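Wutari gets a tidy-up

I've been looking after our two-arm cell, Wutari, since October, and I finally have something to show for it! Kanchan Solanki did the original build and left me four pages of notes (mostly arrows). The big job this time was the cabling, which used to snag the shoulder joints every time the arms reached in together, so I pulled the lot and started over.

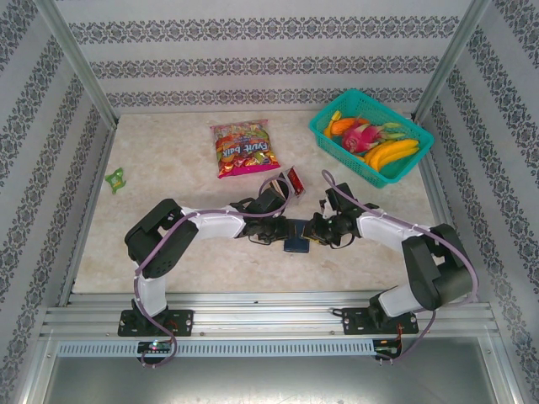
Both grippers on the one little navy block. Purple cables, white ties, and I left plenty of droop at each base.

I went through about nine ties before I was happy with the slack. Too tight and the shoulder tugs at the plug, too loose and you're back to snagging. The mounting plate bolts got a going-over as well, left side first, then the right, and I re-zeroed both arms afterwards. Next up is labelling the boards under the rail, if I can find Kanchan's label maker. Give me a shout if you've seen it!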